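Gurkirthorpe workshop, papers and linings book
Jun 22, 2024

Picking up from the last entry, which broke off halfway down a page when the kettle went and I never came back to it. The short version is that the little room is papered, the floor covering is down, and we have started trying the blue in it. The long version follows, and I'm sorry to whoever has to read my handwriting in the original.

Walls first. The beige with the stripes and the brown damask motifs went up on the back and both sides, and I am fonder of it than I expected to be. When the roll arrived from Rilness I thought it would be far too grand for a space this small (it looks like something out of a seaside hotel dining room) but once it was up on all three walls it settled down nicely. The stripes help. If you hang it with the stripe dead upright at the back corner, your eye forgives a good deal elsewhere, and I needed some forgiving on the left wall, where I started from the wrong end and had to peel the first length off again. The roll has a pattern repeat of 32 cm, so every length after the first loses a strip to matching, and the strips are in the scrap drawer if anyone wants them for drawer liners or labels.

A few things for next time, while I remember them. Cut the back wall first. Let the paste sit for 8 minutes before folding the paper on itself, and don't go off and answer the door in the middle of it, as I did. Smooth from the centre outwards with the soft brush and leave the plastic spreader in its tin, as it polishes the brown and you get a shiny patch that shows from one side. There is a shiny patch. I am not going to say where it is, and we shall see who finds it.

Then the floor. We went back and forth on this one for ages. The plain grey was sensible and dull, the gingham was cheerful and gave everybody a headache, and in the end the botanical won, with its grey fern and leaf sprigs and those round orange-tan blossoms dotted over the pale ground. I did worry that pattern on the walls and pattern on the floor would be too much at once, and I dare say it is too much at once, but it has the feeling of somebody's sitting room and I like that. The two oranges and browns talk to each other. I cut the covering 13 mm over on each side and trimmed it back in place with a new blade, which is the only way I have ever got a straight edge along the bottom of a wall.

It does creep a little if you lean on it. I have put fresh tape under the back edge and will look at it again in October when we do the other linings, unless it annoys me before then.

Now the blue, which is really what I sat down to write about. The idea for Prelau was always to have one strong plain colour against all that pattern, something with clean straight edges and no printing on it whatever, so that you could find it straight away wherever it happened to be lying. We tried a dark green first and it simply sank into the ferns. The red was easy to see and rather bossy, and next to the peachy flowers it looked like a mistake. The turquoise came out of the bottom of the Mai box, under a heap of tissue, and as soon as it went down among the flowers we all stopped arguing.

What I hadn't reckoned with is how much the colour shifts. Put any of it half in shadow and you'd swear there were two blues, one nearly teal and one a light bright cyan, with a soft curved line between them where the shadow stops. I spent a silly amount of time this morning comparing offcuts against the colour card before I worked out that I was holding one of them under my own sleeve. So if you are matching, match by the window, flat, with nothing leaning over it.
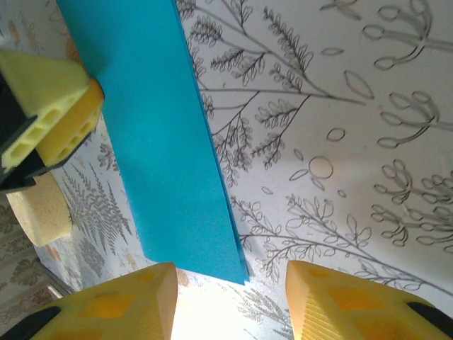
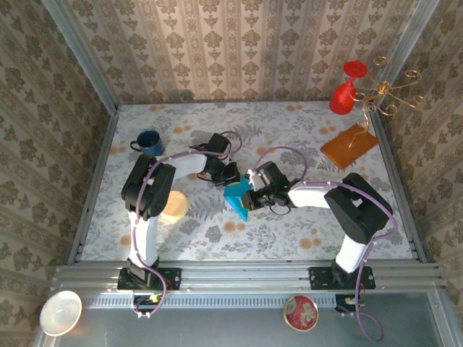
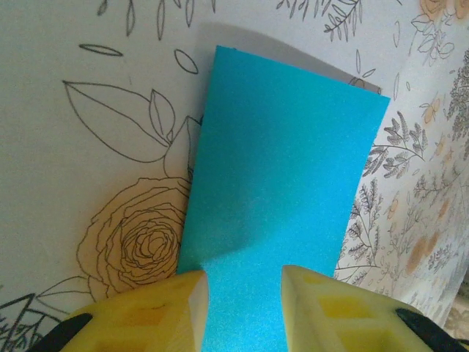 The blue against its surroundings. Walls and floor covering are both in the second one, and the big peach-orange flower is in the third.

I keep going back to that flower in the third one. It is the largest of the printed blooms just there, rose-like, with the petals wound tightly in the middle and going ruffled and untidy towards the outside, and the thin dark outline wobbles as though somebody drew it on a train. Next to a crisp blue edge it looks softer still. I had wanted to lay the covering so that the big blooms fell away from the middle, and I'm glad now that I couldn't be bothered.

The second one is good for the walls too, as you get all three in one go and can judge the damask at a proper distance. From there the blue reads as a sharp little wedge, point down, and it holds its own very well with all that brown and beige behind it. I had half expected it to look cheap against the wallpaper, like a sweet wrapper dropped in a parlour, and it doesn't at all.

Some notes on edges, mostly for myself. In the first one there is a sliver of darker blue near the bottom right corner of the sheet, where a fold or a second layer peeks out, and having seen it there I can't stop looking for the same thing in the offcuts. Where two thicknesses lie nearly but not quite on top of each other you get that thin dark line, and it makes an edge look heavier than it is. For the Prelau pieces I'd like us to trim layered edges together after pressing, with the long steel rule and one firm pull of the knife. Two passes and you get a step. I have a whole saucer of stepped edges from this week, and they will have to do as bookmarks.

Cutting list as it stands: 100 plain rectangles from the Mai box, all with the long side along the grain, and then whatever odd angles are left over. Please keep the wedges. I know they look like rubbish, and I know I was the one who swept a lot of them into the bin at the start of the month, but I have changed my mind, and the shallow cardboard tray by the guillotine is for wedges only from now on. Rectangles go in the flat drawer with a sheet of tissue between every few, as the blue marks if you drag one across another – it leaves a faint pale scuff that no amount of rubbing will shift, and rubbing makes it worse.

Fingerprints are the other nuisance. They show more on the blue than they ever did on the green. A dry cotton cloth, very lightly, and wash your hands after pasting before you touch the stack (I am writing this down for my own benefit as much as anybody's).

Leftovers from the room itself: most of a length of the damask, a good wide strip of the botanical, and the gingham, which I can't bring myself to throw away. They are rolled together on the top shelf with a paper collar round them. Somebody has asked whether the gingham could go to the playgroup, and I'd be very happy with that if they can stand to look at it.

Still to do. The join in the right-hand corner wants pressing down again, low down where the roller wouldn't reach. I need to ring Rilness and ask if they have another roll from the same batch, and find the batch number first, which I wrote on the wrapper and then put the wrapper somewhere safe. New blades. More cotton cloths. And I'd like to try one of the paler blues on the same flowers, just to see, before we cut the rest of the box.

Paste brushes are washed and hanging on the hooks over the sink. The small one is shedding, so use the other.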